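Dornia's dish shelf is open again, and the big platter is back

Posted in: Around Zapata

Good news for anyone with a graduation party on the calendar! The dish shelf at Dornia reopened this month, and I went over to have a nosy look before the May rush cleans it out.

If you're new in Zapata, Dornia is the little lending place in the old Ellirus building, down the side hall past the mail slots. You borrow serving dishes there the way you'd borrow a library book. Platters, trays, salad bowls, the giant ladle, punch cups if you're feeling fancy. You sign the sheet, take your stuff home, feed your people, and bring it back clean. I've been borrowing from them for years and I own exactly one decent bowl as a result.

It's been closed since winter for new shelving. The old shelves were the kind with metal brackets that you could hear complaining when anybody put a stack of dinner plates on them, and the building finally said enough. The new ones cost $3000, with $2000 of that coming out of the rummage sale and the last $1000 from the Ellirus building fund. I'm told the brackets went to somebody's garage, where I assume they're still complaining.

So, what's changed. The heavy things are down low now – hooray, because I have personally stood on a step stool holding a soup tureen over my head and I don't wish to do it again. Trays stand on their sides in slots like records. The glass stuff has its own cupboard with a door that latches. And there's a checkout table right by the window, so you can see what you're getting before you sign for it instead of finding the chip when you get home.

I spent most of my visit at the trays, I'll admit. My favorite of the bunch is this orangey-tan one with the wood look to it, a raised rim and a bit of shine along the edge. The grain pattern is printed, but it's a good one, with those big swoopy lines and ovals across the middle like a real slice of board. I could see it with a coffee pot and a pile of cinnamon rolls on it. I could see it at my house this weekend, to tell you the truth.
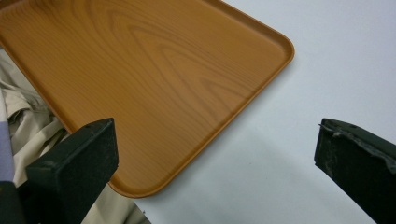 The wood-look tray out on the white tabletop at Dornia.

One of the women at the table asked me if it was real wood, picked it up, and said "oh, well, even better," because her last wooden tray split down the middle after a night in the sink. We then had a long talk about things we have ruined in the sink. Mine is a cutting board from my aunt. Hers was a whole set of salad servers, plus the tray.

The trays go out for three days at a time now, same as everything else. That's a change, and I heard some grumbling about it! It used to be a week. But last summer there was one stretch in June when every tray in the place was out at the same time, and people were carrying deviled eggs around on cookie sheets (I was people). Three days gets you the day before, the party, and a day to wash up and recover. If you're going out of town with the dishes, talk to the desk and they'll work something out with you.

There's also a proper waiting list. You used to write your name on a sticky note and put it on the shelf where the thing would be if the thing were there, and the notes fell off and got swept up, and there were hard feelings. Now it's a binder. You write your name, what you want, and when you want it. The first page was already full when I got there, and 77 households have signed up for this year's cards so far, which beats last year's number with the whole summer still to go.

Cards are free if you live in Zapata. If you live out past the creek road they ask for a small deposit, and you get it back when you turn in your card. Bring something with your address on it. A water bill is fine. A birthday card addressed to you is apparently also fine, if the person at the desk is in a good mood.

Now the platter. People have been asking me about the platter since the place closed, in the grocery line and once at the dentist. Yes, it's back. Yes, it made it through the move. You know the one I mean, the great big oval white one that'll hold a turkey with all the trimmings, or a side of salmon, or in the case of my neighbor's retirement party a three-foot sub cut in half and laid side by side. I'd half expected to hear it got broken when they emptied the shelves. It's as big and white and shiny as it ever was.

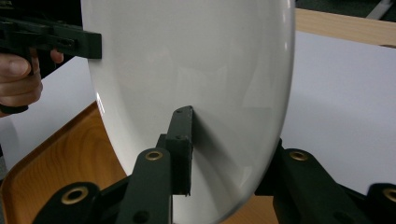 Page last changed in May, 4:20 p.m.

A few of you have written to ask why there's only the one. There used to be two! The second one went out to a wedding some years back and never came home, and I've heard so many versions of that story that I've quit repeating any of them. If you happen to have a big white oval plate in the back of a cabinet and you're not sure how you got it, the desk won't ask you any questions. Just leave it on the table.

They're looking at buying another big one this fall. Curutden, the restaurant supply place over by the feed store, has offered Dornia a discount on seconds, meaning dishes with a little bump in the glaze or a wobble on the bottom that a restaurant won't take. I'd be happy with a wobble. My whole dining table wobbles, so they might even cancel each other out.

In the meantime the platter has its own page in the binder, and it's filling up. When I looked, the next two weekends were spoken for. Weeknights were wide open, so if you've been thinking of having folks over on some ordinary evening for a big roast chicken, there's your chance.

A couple of housekeeping notes the desk asked me to pass along:

Please don't put the trays in the dishwasher. Hand wash, towel dry, done. The plates and bowls can go in the dishwasher and they'd prefer it.

Bring a blanket or a couple of bath towels for the ride home if you're taking anything large. They've got boxes, but the big oval doesn't fit in any of them, and I've seen what happens to a gravy boat that rides loose in the back of a minivan.

If you break something, say so. There's a jar for it and a line on the sheet. I broke a sugar bowl lid two years ago and felt sick about it all afternoon, and the fellow at the desk just said "which one" and wrote it down and gave me a different sugar bowl.

Returns go to the checkout table and not straight back on the shelf. Somebody looks each piece over and then it gets put away in the right slot. I know it's tempting to help. I got gently scolded for it myself while I was there, with a cake stand in my hands.

They could use a few more things, too. On the wish list right now are pitchers (any kind, with or without lids), long-handled serving spoons, cake covers that fit over something taller than a pie, and trays with handles. They've got plenty of coffee mugs. Please, no more mugs. There's a whole bottom shelf of mugs, and one of them says World's Best Grandpa in three places.

Drop-offs are any time the hall is open, and you can leave things on the bench inside the side door with a note. Put your name on the note if you want a thank-you card, and leave it off if you're just cleaning out your mother's china closet and want to be done with it.

The shelf is open late afternoons until 7 p.m. and on weekend mornings from 9 a.m. to noon. Parking is in the back lot. The front door of Ellirus still sticks, so use the side one, and mind the step there, it's a little higher than you expect.

I came home with a salad bowl and a pair of tongs, by the way. The wood-look tray was already promised to a baby shower by the time I got my pen out, so my name's second on the page. If you're the baby shower, congratulations, and please bring it back on time – I've got cinnamon rolls to think about.

Update: two readers asked whether you can reserve by phone. Not yet. The binder is the binder, and you have to go in and write in it. They did say a friend or relative can sign for you if that person has a card too.

Also, I had the evening closing time wrong in the first version of this. It's 7, and I've fixed it up above. Thanks to the reader who drove over there at 7:30 and was nice about it.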